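Getting a House Ready for Viewings Without Losing Your Mind

Tips from the Jernildale home pages, collected by Sinéad Heffernan 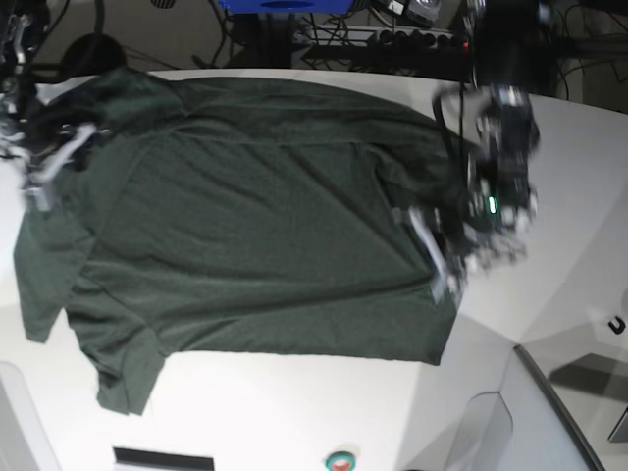 Selling a house means living for several weeks as though you were somebody else, somebody with no post, no shoes and one tasteful bowl of lemons. The agent will tell you to declutter, then ring at 12 to say there's a couple coming at half past. Start with the wardrobes. Buyers open them, however well brought up they are, and a rail packed solid tells them the bedroom is short of storage. Take out half of what's there and fold the rest properly. A green shirt spread out sideways on a white table shows up every crease, so a pale, clear surface is the place to do it: smooth from the middle towards the hem, bring the sleeves in, fold in three. Then put the pile on a shelf with a hand's width of air beside it and admire your new personality.

Kitchen worktops

Leave out the kettle and one other thing. I chose the toaster and have regretted it, as it sheds crumbs whenever it hears the doorbell. Everything else goes in a lidded box, and the box goes in the boot of the car. Limescale round the taps comes off with a cloth soaked in white vinegar, wrapped round and left for an hour. Keep vinegar off marble and other natural stone.

Smells

Baking bread for a viewing fools no one under 90. Open the windows at both ends of the house for ten minutes, empty the bin, and pour a kettle of hot (not boiling) water down the sink with a squirt of washing-up liquid. If you have a dog, wash the dog's bed. You have stopped noticing it. The buyers won't have.

Scuffs and small holes

Most marks on emulsion lift with a damp sponge and very little soap, tried first behind a door. Fill picture-hook holes with ready-mixed filler, leave it proud, sand when dry. My neighbour Réjean Bergeron used toothpaste on his. It held nicely and the landing smelled of mint until completion.

Doors and hinges

A squeaking door sounds expensive. Rub a pencil on the hinge pin, or use a drop of light oil and keep a rag under it. Sticking doors are often just loose at the top hinge, so try a screwdriver before you fetch the plane.

The front step

Sweep it, wash it, put the bins round the side. One pot with something alive in it is plenty. I bought two bay trees, and the survivor now looks as if it's been asked to keep a secret.

The cupboard you are hiding everything in

They will open that one as well. Stack it neatly, heaviest at the bottom, and make sure nothing rolls.

Next month: measuring up for removal vans, and why the sofa came in but won't go out.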